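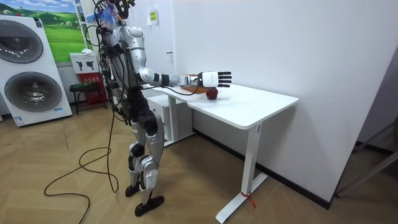
Jelle Willems asked why the pick station still needs a person on shift if the arm is meant to do the placing, and whether the 3 of us on bench work are going to be moved to receiving. I'm answering that in the ticket because the stops and the staffing question keep getting mixed up.

**Ticket:** right arm halts at full reach over desk
**Site:** Ludwood, demo and test room
**Opened:** 7th May
**Status:** open, workaround in use
**Priority:** 2

**Reported problem**

During the apple-to-tray routine the right arm goes out to shoulder height, opens the hand, and then holds. No fault light. The operator panel says "waiting for confirm" and stays there until someone presses resume. Before the Vevix update the same routine ran through without asking.

**Checked so far**

- Restarted the controller. No change.
- Reseated the forearm cable at both ends. No change, but the run over the desk edge is tighter than I like when the arm is all the way out.
- Swapped the hand for the spare. Same hold, same point in the motion. Swapped back.
- Lowered the reach speed to 7 on the panel scale. The hold still comes, just later.
- Ran the routine with the desk moved closer. It finished twice, then held on the next try.

**Reply from Macedo support**

They say the update added a confirm step for any reach past the safe distance set in the profile. Our profile was copied over from Stultport, where the desk stands nearer to the robot. So the hold is a setting. They don't want us raising the limit ourselves until they have seen the logs. Logs sent, the last 1,000 lines from each run.

**Workaround**

One person stays at the panel and presses resume after looking at the hand and the cable. Don't press it from across the room. If the cable is pulled tight, stop the run and write it down here.

**On the staffing question**

The schedule was drawn up on the idea that one person could start the routine and go do other work. With the confirm step that doesn't hold, and I have told the office so. For now the shift stays as it is. Bench people rotate through the panel, no longer than 2 hours each, and receiving gets nobody extra until this is closed.

Some of you have said that standing there pressing a button is worse than the old job. I agree it's dull. It also means whoever is on the panel sees the small stuff first, so please log it even if it seems like nothing - the cable note came from a bench shift, not from me.

Whether jobs move in July is a decision for the office. I don't have an answer and I'm not going to guess in a ticket.

**Next**

- Macedo to send a corrected profile for our desk distance.
- Longer forearm cable requested, no delivery date yet.
- Repeat the full reach test after both are in. Panel stays staffed until then.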